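Puvlow Back Plates: a README for the collection

Notes by Ankica Yordanov, last touched 24th April 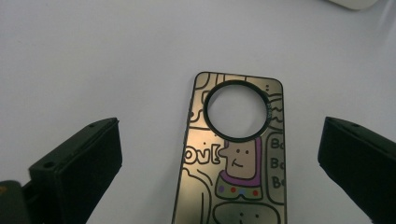 I started keeping phone back plates in a drawer when I moved to Rillcombe, and the drawer became two drawers, and then my sister told me to write something down before I forgot which ones I like and why. So this is the something! It covers 58 plates, all thin rectangular backs, all illustrated, no clear ones and no plain ones. Most of them sit in the cartoon family, with fat black outlines and a few flat colors dropped in, and the champagne-gold one with the purple-hooded character is a good one to learn the style from. Look at how much room the big black ring takes up there, with only a narrow bit of metallic finish left on each side. The artist has to put the face down below it, and I love what happens when they're squeezed like that (the little row of purple, red and blue dots on the collar is my favorite part of that plate).

What's in the folder

One text file per plate, plus a single table that pulls them all together. The table is the part people usually want. Each row has a plate number, the background finish, the main colors, whether there's a character on it, any lettering, and my own note on condition. I write the way I talk, so the condition notes can wander. "Nice but smells like the shop" is a real entry and it's staying in.

Where the plates came from

16 of them came in one box from a stall called Trajkovski, which sold cases and chargers and had a tray of backs under the counter. The rest I picked up one or two at a time, mainly in Brosbridge, a few by swapping with people who wrote to me after the first version of this list went up. I don't have receipts for the swaps and I've stopped trying to reconstruct them. If the source column says "swap" then that's all I know.

How I describe things

Finish comes first. I use brushed, gloss, matte, and "other" for the ones that annoy me. Color names are plain ones: gold, tan, purple, gray-green. I had fancier names in the first version and couldn't remember a month later what I'd meant by "oat," so those are gone.

Lettering goes in exactly as I can read it. When a word runs off the side of a plate I type the part that's there and don't fill in the rest, even when I'm dying to guess. Tiny print that I can't make out is marked "small print, unread." Please don't send me corrections for those unless you have the same plate in your hand and a magnifying glass.

Characters get a short line: hood, hat, ears, whatever they've got, then the face. I don't name them. Some of you have names for them and that's lovely, keep them in your own copy.

Condition is my opinion and nothing more. I tilt each plate under the kitchen lamp and look for scratches, then run a fingernail along the rim. Chips on the border line go in the notes. Dust doesn't.

Things that are wrong with it

The table leans heavily on characters because I lean heavily on characters. Florals are thin (there are 4) and I have no landscapes at all. Plates numbered in the low teens were written up late at night and the color column there is a bit lazy, I keep meaning to redo them. Also I changed my mind about what counts as "brushed" some 50 plates in, and I've only gone back over the gold ones so far.

I haven't recorded which phone models the plates fit. I never checked, I only like the pictures. Please don't buy anything for your phone based on this list.

Using it

Copy it, print it, steal the column headings for your own drawer, all fine by me. A mention of my name is nice if you post it somewhere. If you change the descriptions, keep your version under a different title so I don't get mail about it.

Still to do

Redo the low teens. Finish the brushed business. Measure the rim widths, which I promised someone back at the start of April and still haven't done. Find a better box for the spares, the current one is too short and the lid pops up.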